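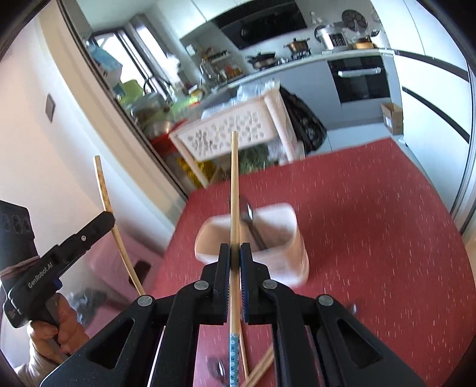

De : Tsehay Derese
À : liste pinces-terrain
Objet : Re: [pinces-terrain] ouverture fausse sur prise de baguette
Date : 3 juin 2019

Bonjour à tous,

je réponds vite, je repars dans un quart d'heure. Zsolt a raison, c'est bien le zéro de l'ouverture qui glisse, et pas le script de conversion. J'ai repris les logs du lot Flondelano : 190 épisodes touchés sur 1 192. Tous sur des objets minces, baguettes surtout. Sur les gros objets l'erreur se noie dans le reste, donc on ne l'avait pas vue en mars.

Zsolt Kovács a écrit :
> Salut,
> Sur la prise de baguette l'ouverture mesurée part en négatif quand
> les doigts se ferment. Au début -1 mm, en fin de série -3. Du coup
> le filtre croit que la pince est vide et coupe l'épisode en plein
> milieu. Je pensais à un bug chez moi mais j'ai rejoué avec l'ancienne
> version de Dureck, pareil.
> Autre chose, plus embêtant : en rouvrant, un doigt est resté collé
> puis a lâché d'un coup. Rien de cassé, mais j'avais l'index à côté.
> Quelqu'un a déjà eu ça ?
> Zsolt 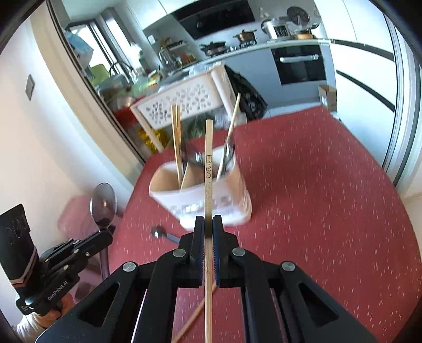
Oui, eu deux fois. Le doigt qui colle et le zéro qui dérive, pour moi c'est la même panne. Un axe de biellette se desserre, il prend du jeu, la tringlerie se met un peu de travers et force contre le corps. Le codeur, lui, compte toujours juste, mais il compte à partir d'une fermeture qui n'est plus la bonne. J'ai démonté une pince hier soir : la vis tournait à la main. Pas de frein filet dessus, ou alors il est parti. Fekete nous avait livré ce lot de vis à part, à vérifier.

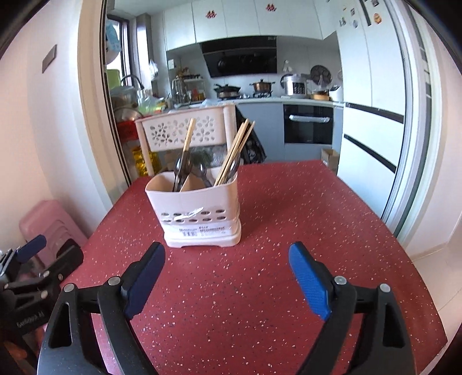 Pour reproduire, pas besoin de banc. Partir doigts grand ouverts, fermer sur une baguette, rouvrir, recommencer jusqu'à 17 fois sans remettre à zéro et regarder la courbe. Prenez d'abord dans le faisceau de baguettes du compartiment de droite, puis une cuillère ou une fourchette en métal dans celui du milieu, le manche ne s'écrase pas du tout et l'écart se lit mieux. Chez moi ça décroche avant la fin de la série, à chaque fois. Si la courbe revient bien à zéro, la pince est bonne, gardez la.

En attendant le correctif, pour tout le monde :

1. Contrôler toutes les vis d'axe avant chaque série, à la main puis au tournevis. Une vis qui bouge = pince mise de coté, on ne finit pas la série avec.

2. Doigt qui colle : on lâche la gâchette, on pose la pince sur la table, on coupe. Ne PAS aider avec l'autre main. Ca vaut aussi pour les habitués. 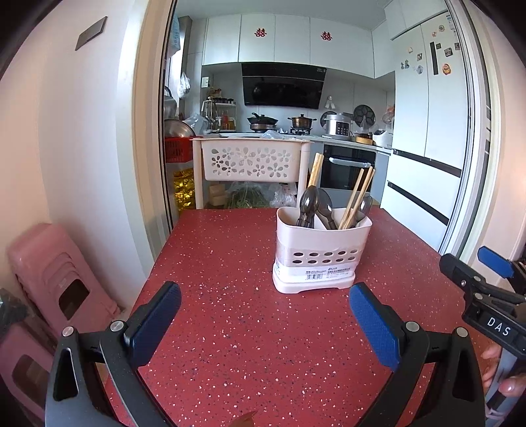 3. Refaire le zéro doigts fermés à vide au début de chaque épisode, et noter la valeur dans la fiche. Murirance demande cette colonne de toute façon.

4. Ne rien effacer. Les épisodes touchés se rattrapent peut-être, l'offset a l'air constant à l'interieur d'un même épisode. Je teste demain sur une dizaine.

Zsolt, tu peux m'envoyer le numéro de série de la tienne ? Et dis moi si c'était le doigt gauche ou le droit, sur les deux miennes c'était le gauche.

Tsehay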